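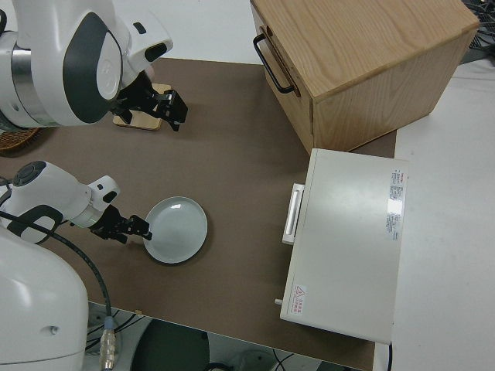
Both arms over the mat, seen from the fixed camera. Plate at the lower gripper, coaster under the upper one.

Parallel gripper keeps nudging flat plates instead of getting under the rim – change fingers or change camera?

Posted by tern_offset, May 30, 2025

I have a two-arm setup with a parallel gripper on each side, working over a brown mat on a white table. The task set is ordinary kitchen handling: plates, a coaster, mugs on a stand, a drawer with a bar handle, a toaster oven door. Mugs and handles are fine. Thin flat things are not.

With a plate lying on the mat, the lower finger has to get between the rim and the surface. What I get is contact on the outside of the rim, then the plate slides a few millimeters and the fingers close on air or on the edge at a bad angle. Out of 200 scripted attempts on one plate I logged 21 clean lifts. The square coaster is worse. I stopped logging it.

I run two views, the fixed one and one from head height. The fixed view has good coverage of the mat, but the upper arm hides a lot of its own work area, and I can't judge finger height from it at all.
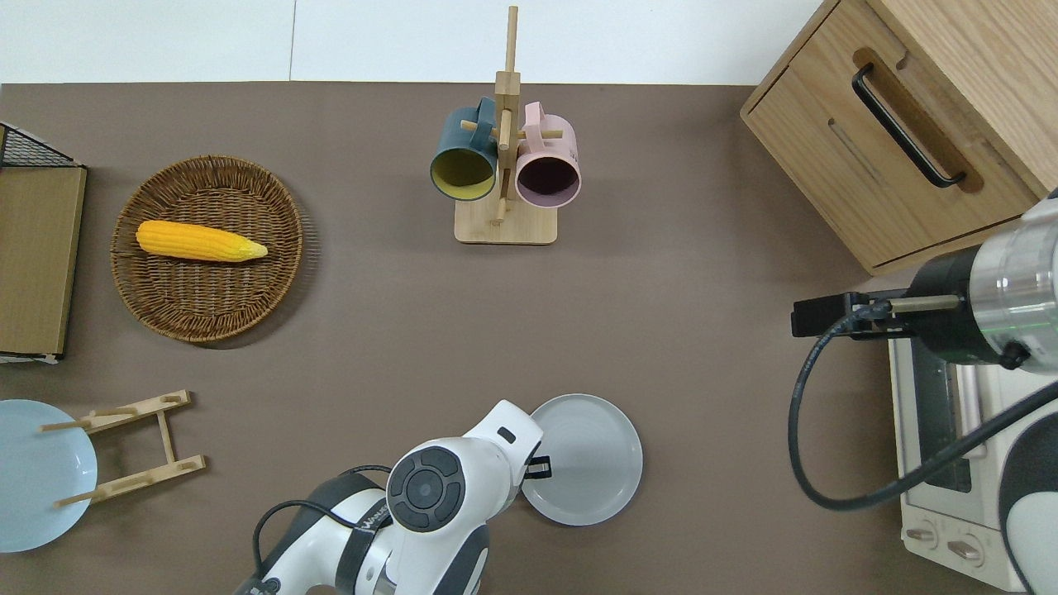

Head-height view of the same table, fingertip at the left rim of the gray plate.

The head view gives a better idea of where the fingertip is relative to the rim in the plane of the table. It is still poor for height.

Fingers are the stock Clulard ones, straight, flat pads, squared tips. I have a quote for a set of Arkia wedge fingers and I also have a small wrist camera in a drawer that I could mount. Budget covers one of these this quarter. Control is position only on the arms, with a current limit on the gripper. No wrist force sensor.

What I would like to know:
Is the tip shape really the limit, or is it height error?
Has anyone compared wedge fingers with stock ones on plates with a shallow rim?
Would a wrist camera help when the last centimeter is mostly hidden by the finger itself?

Rania Benkirane

Measure the height error before you buy anything. It takes an afternoon and it tells you which of the two problems you have.

Take the plate off the mat. Command the closed gripper down over a grid of points, in small steps, and stop at the first rise in joint current. Record the commanded height at each stop. Fit a plane to the results and look at the residuals. If the plane is tilted relative to your base frame, your table calibration is off and every rim approach near the far side inherits that. If the plane is good but the residuals are large, the mat is the problem. Soft mats compress under the tip, and a squared tip pushes a small ridge of material ahead of it toward the plate.

I did this on our cell in March with 2,078 touch points, far more than needed. The tilt came out at roughly 4 mm from one end of the table to the other. With a shallow rim that is the whole clearance. After correcting it, the stock fingers went from unusable to acceptable on dinner plates. They never became acceptable on coasters.

On the wedge fingers: I compared a printed wedge pair with the stock pair on the same arm, same speed, same plate. The wedge tolerates more height error because the slope lifts the rim as it advances. The cost is on the other tasks. A thin tip flexes when you pull a drawer by a bar handle, and it gives a smaller contact patch on a mug. If you go this way, wedge one finger only and leave the other flat. Check that your wrist orientation always puts the wedge underneath.

On approach direction: come in along a radius of the plate, so the push goes through its center. An off-center push rotates the plate as well as sliding it. With two arms you can also park the second gripper against the opposite rim as a stop. This needs no new hardware and I would try it before either purchase.

Wrist camera: useful for centering on the rim, less so for height. At a low approach angle the lower finger covers exactly the gap you care about.

wobblefix

Get suction. We switched to a cup for anything flat and never looked back. Plates, lids, coasters, all fine.

Rania Benkirane

Suction is good on a smooth flat center. It depends on the plate. The gray one in the second picture has concentric grooves in the middle, and a small cup sitting across a groove will leak unless the lip is very soft. An unsealed wooden coaster can leak through the grain too. He would also lose the gripper on that side for mugs and handles, unless he adds a tool changer.

Kianoush Arabzadeh

Agree with the touch grid. Two additions.

Lower the gripper current limit for the approach, and separate it from the limit for the grasp. If both use one value, the fingers close hard on a bad contact and throw the plate.

Look at your cable as well. In both views there is a black loop hanging off an arm. A loop that pulls tight at some wrist angles adds a side load, and with current-based touch detection it will read as contact. Run the grid with the wrist at two orientations and compare. If the stop heights differ, sort out the cable before trusting the plane fit.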